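November
Posted by Roxana Yupanqui, Operations

Demonstration Operator, Manual Handling – 3 positions

Besar runs a portioning and refill operation for dry goods. Part of the refill line at the Pluvska site is being automated in stages. Robot arms will take over repetitive container handling on the night shift first, then on the day shift. We are hiring three operators to record the hand motions the arms are trained on and to check the results.

Existing line staff may apply and will be considered first. The 19 people now assigned to refill keep their pay grade during the changeover. Their tasks will change: less lifting and placing, more setup, fault clearing and quality checks. Applicants should expect the same mix once the recording phase ends.

Duties

- Perform short handling tasks at a table with a hand-held gripper in each hand: pick up, move, set down, open, close, pour.
- Repeat each task according to a written sheet, with start positions changed between runs.
- Mark failed runs as failed. Spills and drops are kept in the record and must not be edited out.
- Reset the table and check cable routing before each run.
- Report tasks that are awkward or tiring. Task sheets are revised on the basis of these reports.

Requirements

- Steady use of both hands. Left-handed applicants are welcome.
- Ability to read and follow a task sheet in English.
- Line experience is useful. Programming experience is not required.
- Availability for 11 weeks without a break longer than one week.

Working conditions

Work is done seated or standing, at the operator's choice. The grippers are wired, and reach is limited by the cables. Recording is done in blocks with a rest period after each block. Grip strain is the main complaint from the first group, and block length was shortened as a result.
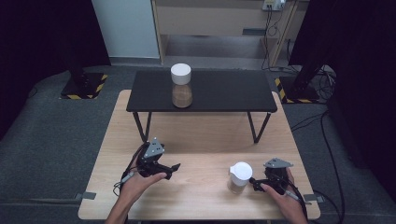 The first set of tasks covers 799 runs and is shared among all operators. There is no individual quota. Run counts are used to plan table time and are not passed to line supervisors – this was agreed with Hartmut Haberkorn, who represents refill staff in the changeover talks.

Training is given on site by Jannik Reinholz and takes three days, paid at the full rate. Operators who complete the recording phase may move to the cell technician course run by Dronico, also on paid time.

To apply, send a short letter stating your current shift and earliest start to Lensa Dinsa, Personnel Office. No résumé is needed from current employees. Questions about the tasks themselves go to Jannik Reinholz at the Pluvska site.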